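How to store spare chair seats and backs on open shelving

25 Oct 2020
14 comments | 40 shares

If you've ever pulled an office chair apart to save the good bits, you know the problem. Seats don't stack. Backs slide off each other and scuff. Bases take up the whole floor. Did ours over in February and it's held up, so writing it down quick before I forget the order.

What you need

Metal shelving, three tiers if you can get it, deep enough for a seat front to back. Ours is the tall Salen unit, 190 cm, white. Any colour is fine but white shows the grime, which gets it wiped.
Microfibre cloths
Zip bags for bolts, the small ones
Masking tape and a marker
A cordless with hex bits
An old blanket

Step 1. Strip them down

Chair upside down on the blanket. Seat plate off first, then the arms, then the back. Keep the bolts from each chair together, in one bag, tape the bag to the underside of the seat. NOT in a jar with everything else. I did the jar the first time and spent a whole arvo matching threads.

Gas lift usually stays in the base. Leave it there unless it's shot. If it won't come out of the seat mechanism, tap around the collar with a rubber mallet, don't lean on it. And don't ever try to open the cylinder.

Step 2. Clean before you shelve

Vacuum the fabric, wipe the plastic with warm water and a drop of dish soap. Mesh gets a soft brush. Let it all dry overnight. Damp foam on a closed-in shelf goes musty fast and you won't get the smell out.

Step 3. Set the shelf heights

Measure your tallest back, add 10 cm, that's the gap above the upper shelf if there's a ceiling or another tier over it. Middle shelf wants enough room to lift a seat out without tilting it. Lock the clips properly on all four corners, they look seated when they're not.

Step 4. Load it

Lighter stuff up top, seats on the middle. One layer only. Stand things up side by side where they'll stand, same way round, so you can see what you've got from across the room. Mixing colours is fine, just don't hide a small one behind a big one. 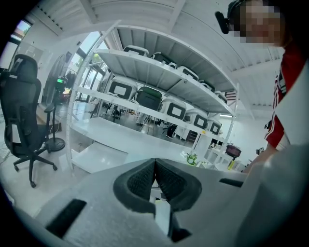

Backs up top, seat units in the middle, bases on the floor behind.

Leave a finger or 2 between pieces. Hard plastic rims will mark each other if they rub, and black trim leaves a line on white that takes ages to get off (magic eraser, light pressure, test underneath first).

Step 5. Bases

Floor. Just the floor. Tuck the legs in under the middle shelf line and keep the castors clear of the walkway. If you've got polished floors put felt down, our Prikia castors left little grey half-moons everywhere.

Step 6. Label

Masking tape on the shelf edge, not on the chair part. Model and what's missing. "Climell, no left arm" kind of thing. Do it the same day or you wont.

A few extras

Keep dark fabric away from big windows. Ours gets a lot of sun and the green ones would fade first.

Keep one chair fully built nearby for comparison when you're putting another back together. Saves hunting for the manual.

Anchor the unit to the wall if kids or forklifts are about. Over 40 kilos of seats on the middle tier is plenty for a light frame, check the rating on yours.

If a part's been sitting there a year and nothing fits it, tip shop.

Related
How to swap a gas lift without wrecking the seat plate
Ammann castors: which stem size do I need?
Getting biro off white plastic
Re-foaming a flat seat pad
Climell arm pads, removal and refit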